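Dunora dry goods weighing set
Scale, mixing bowl and scoop
Supplied by Clumus Kitchen Goods, Raltcombe
Stock no. 2287
Page last revised December 18, 2025

I am wary of sets. Somebody puts three things in a box, gives the box a name and adds a few pounds to the price. We held out on this one until February, when the Wako set we used to list was dropped, and I still think most people own a decent bowl already. So read on before you order.

You get a white digital scale with a flat square top, a deep teal-blue bowl and a yellow scoop. The clear tub in some of the photos is not included – we had a string of emails on that point, so please take it as read.

The bowl is the best of the three. It is deep enough to keep dried beans where you put them, and the plain inside wipes clean without a fuss. Whether it needed to be quite so glossy is a matter of taste.
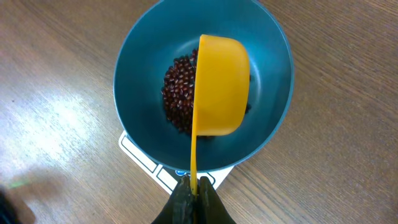 Dried red beans in the bowl, with the scoop over them.

The scoop is a scoop. Dunora's own leaflet calls it "precision portioning", and I would ignore that. It has no markings we would trust for a recipe, and two people filling it will give you two different weights. Use it to move beans, rice or lentils from one place to another and let the scale do the measuring. The handle is long and flat, so it reaches the bottom of a tall jar, though the rounded cup won't get into the corners of a square tub. You will be tipping out the last few. 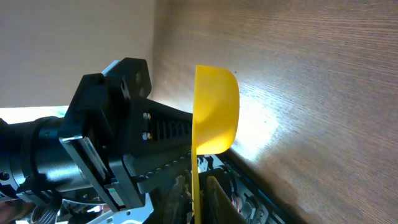

The scoop, yellow plastic, with its long flat handle.

Now the scale. It has three round buttons, one red and two blue, in a row beside the display. Put the bowl on, set it to zero, then start filling. The question I always ask is whether you can read the display with a bowl on top, as plenty of scales fail at exactly that. This one passes with its own bowl, whose rim stops short of the front strip.

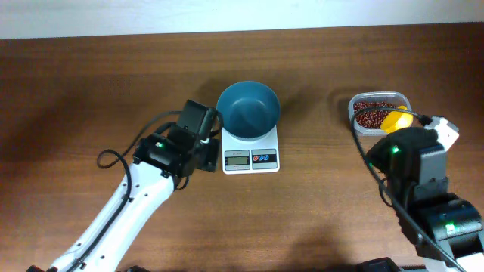
A wider bowl is another matter. Try a big salad bowl and you will be crouching to see the numbers, or lifting one side and spoiling the reading. I would also keep the scale away from the edge of the sink. The leaflet says "splash resistant" and gives no detail, and I don't take that kind of thing on trust.

In our own test we weighed out 967 g of dried beans, emptied the bowl and did it again, 9 times over. The readings were steady enough for cooking. For very small amounts, such as yeast or spices, I wouldn't rely on it – buy a pocket scale. 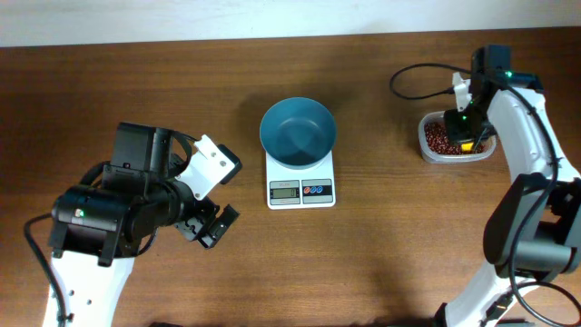 Gervásio Furtado wrote to say that we are too hard on the scoop: he portions beans for soup with it every week, levels it off with a knife and reckons the weight hardly changes. Fair enough, but he levels it off, and most of us don't.

Spare scoops are sold singly under stock no. 129. Bowls are not sold separately. Returns within the usual period, clean and in the box, to the Raltcombe counter or by post.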